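Nallport Kraft Protective Paper – Heavy Grade

Brown covering paper for workbenches, packing tables and layout surfaces
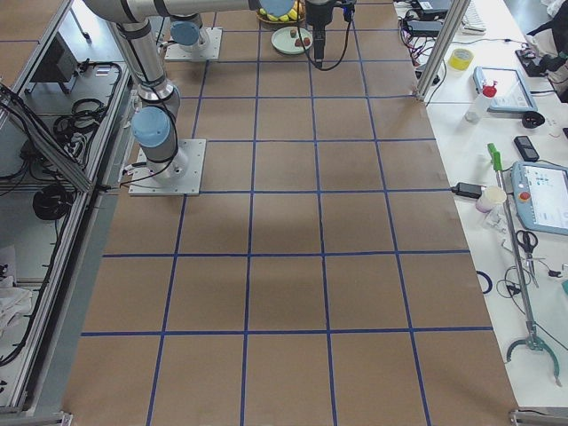
Product overview

Nallport Heavy Grade is an uncoated brown kraft paper supplied on the roll for the temporary protection of work surfaces. It is suited to workshops, mail rooms, art departments and teaching laboratories. The surface accepts pencil, marker and most adhesive tapes, so positions and work zones may be marked directly on the sheet.

Specifications

Material: uncoated kraft, brown
Weight: 117 gsm
Roll length: 100 m
Core: cardboard, open at both ends
Item number: 303

Installation

Clear the surface and wipe it down before the paper is laid. Unroll the sheet along the longer side, allow an overhang at each end and secure the corners first. Where two widths are needed, overlap the edges and tape the full length of the seam. Paper stored in a cold room should be left to stand overnight before use.

Limitations

Heavy Grade is not waterproof and is not approved for direct contact with food. For wet work, customers should order the coated Widier range – available in the same roll length.

Ordering

Rolls are sold singly or by the pallet. Orders above $2,000 ship free of charge from the Torres warehouse. The Clesteck wall-mounted dispenser is sold separately and will return to stock in June.

Institutional accounts: Albertina Falcão, Customer Services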